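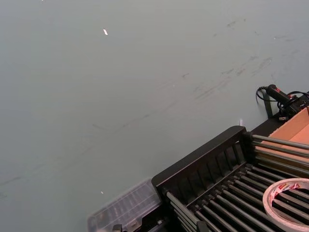
## Section 4: Setting up and leveling the Prornora work table

This section covers placing the table, fitting the top, leveling the feet, connecting the lift, and caring for the work surface. Frame assembly is in Section 3. If your table was delivered with the frame already bolted together, check the eight corner bolts with the supplied hex key before you start here.

Two people are needed for steps that involve lifting the top. Everything else can be done by one person.

### 4.1 Before you begin

You will need:

- the supplied hex key and the flat open-end wrench
- a Phillips screwdriver, hand type
- a spirit level at least 18 inches long
- a tape measure
- a clean, soft cloth
- a blanket or a flattened carton to protect the top while it is upside down

**CAUTION:** Do not use an impact driver on the top screws. The threaded inserts can be pulled out of the core, and a stripped insert is not covered by the warranty.

Let the top lie flat in the room where it will be used overnight before you fit it. Keep it off bare concrete.

### 4.2 Choosing the position

The table should stand on a hard, sound floor. Thin, tightly woven carpet is acceptable. Thick carpet is not, as the feet will keep settling and the table will need leveling again every few weeks.

1. Measure the space. Allow at least 40 inches of clear floor on the side where you will stand or sit.
2. Leave a gap of two inches between the back edge of the top and the wall. The cable tray hangs behind the rear rail and needs this gap to swing down.
3. Check overhead. With the lift fully raised, anything standing on the table will be much higher than you are used to. Look for shelves, light fittings and window handles.
4. Find the wall outlet. The power cord must reach it with slack when the table is at full height.

Do not place the table over a floor vent or directly against a radiator.

> **Note:** If the table will stand under a window that gets strong afternoon sun in July, fit a blind or turn the table so the short side faces the glass. The finish will fade unevenly if part of it is always covered by a mat or a storage box.

### 4.3 Fitting the top

1. Lay the blanket on the floor and place the top on it, finished side down.
2. Look for the row of inserts closest to the edge. This is the rear. The front row is set farther in.
3. With a second person, turn the frame over and lower it onto the top. Keep fingers clear of the cross rail.
4. Line up the slots in the side plates with the inserts. Start every screw by hand, two or three turns only.
5. Measure the overhang on the left and right. Shift the frame until both sides match.
6. Tighten the screws in the order stamped on the side plates. Stop when each one is snug.
7. Fit the cable tray to the rear rail. The hooks go in at an angle and drop into place.
8. Turn the table upright. Lift it by the frame. Do not lift it by the top, and do not roll it over onto two legs.

**CAUTION:** The top and frame together are heavy and awkward. If you cannot turn the table over with two people, get a third.

If a screw will not start by hand, take it out and look into the insert. There is sometimes a bit of packing dust or glue at the bottom. Clear it with a toothpick. A screw that still will not start is probably from the frame bag – the two types look alike, but the frame screws have a coarser thread.

### 4.4 Leveling the feet

Each foot turns on a threaded stem. Turning the foot clockwise, seen from above, raises that corner. The locking nut sits above the foot and must be loosened first.

1. Lower the table to its lowest setting. If the lift is not connected yet, it will already be there.
2. Loosen all four locking nuts with the open-end wrench. Turn every foot fully in.
3. Press down on each corner in turn and note which ones rock.
4. Put the level across the table, left to right, near the front edge. Raise the lower side until the bubble is centered.
5. Turn the level so that it points front to back. Adjust the rear pair together, turning both feet by the same amount.
6. Place the level corner to corner, then along the other diagonal. Correct small errors one foot at a time.
7. Press down on each corner again. If one rocks, lower that foot until it just takes weight.
8. Hold each foot still and tighten its locking nut.

Check the level again after a week of normal use. New floors, and old floors with soft boards, may need a second check after that.

> **Note:** No more than half of the stem should be showing. If you run out of adjustment, put a solid plate under the foot. Andex sells a steel plate for this, and a square of hardboard also works. Do not use folded cardboard.

### 4.5 Connecting the lift

The lift has a control box, a hand switch and a motor in each pair of legs. The plugs are keyed and fit one way only.

1. Make sure the power cord is not plugged into the wall.
2. Push the left leg plug into the socket marked L and the right leg plug into the socket marked R. Each one clicks.
3. Run the hand switch cable along the front rail and press it into the clips. Screw the switch to the underside of the top, on whichever side you prefer.
4. Put any spare cable in the tray. Leave a loose loop at each leg.
5. Plug the cord into the wall. The display shows two dashes.
6. Press and hold the down arrow until the legs move down a little, come back up and stop. Let go. The display now shows a height.

This is called the reset. It has to be done once after installation and again any time the power is lost while the table is moving.

**CAUTION:** Keep hands, chair arms and drawer fronts out from under the table while it moves. The lift stops when it meets firm resistance, but it may not stop for something soft.

The motors are meant for short runs with rests in between. After a long stretch of raising and lowering, the display may read HOT. Leave the table alone until the word clears. The drive nuts should be inspected after 2,000 full cycles. The counter is shown by holding both arrows for five seconds.

### 4.6 Saving a height

1. Move the table to the height you want.
2. Press S. The display blinks.
3. Press 1, 2 or 3 while it is blinking.

To go back to a saved height, press and hold the number until the table stops. A tap will only show the stored value. Saving a new height to a number replaces the old one.

For seated work, start with the top level with your elbows and your shoulders relaxed. For standing work, begin at the same place and go down an inch if you use hand tools that need pressure from above. Fine work such as soldering or stitching is easier with the top a little higher.

### 4.7 Looking after the work surface

The matte finish takes ordinary bench use well, though it does show rubbing. Rubber feet, shoe soles and the undersides of dark plastic boxes can leave marks that look like scratches and usually are not.

For daily cleaning:

1. Brush off loose scraps and trimmings. Grit that is wiped around under a cloth will dull the finish.
2. Wipe with a damp cloth.
3. Dry with a second cloth.

For rubber and dirt scuffs:

1. Put a few drops of dish soap on a damp white cloth.
2. Rub along the mark in straight strokes. Light pressure is enough for most.
3. If the mark is still there, use a melamine sponge, wet and well squeezed. Try it near the back edge first. Too much rubbing leaves a shiny patch.
4. Rinse with plain water and dry.

Do not use acetone, paint thinner, scouring powder or wax polish. Furniture oil will not soak in and leaves a film that picks up dust.

Put a mat under anything hot, including glue guns and irons. Standing water should be wiped up the same day, especially along the seam between the top and the edge band.

### 4.8 If something is wrong

| What you see | What to do |
|---|---|
| Table rocks at low height | Repeat 4.4 from step 3. |
| Table is steady when low, sways when high | Tighten the corner bolts on the frame, then the side plate screws. |
| One side rises and the other does not | Stop. Unplug the cord, check the L and R plugs, then do the reset. |
| Display is blank | Try the outlet with a lamp. Check the cord where it enters the control box. |
| Display reads E17 | The two legs are at different heights. Do the reset twice in a row. |
| Clicking sound when going down | Look for a cable caught at the rear rail. |
| Top squeaks when leaned on | Loosen the side plate screws one turn and tighten them again in order. |

If the reset does not clear a fault, leave the table unplugged and contact the dealer. Have the serial number ready. It is on a label inside the left rear leg, and on tables with the Conitz control box there is a second label under the box. Both numbers are needed.

Replacement feet, locking nuts and edge band can be ordered from Baloch by part number. The list is in Section 7. Edge band is sold in one length and is cut to fit.

*Section 4 revised 28th January by Daniyal Tanoli. Replaces the loose sheet on foot adjustment packed with earlier tables.*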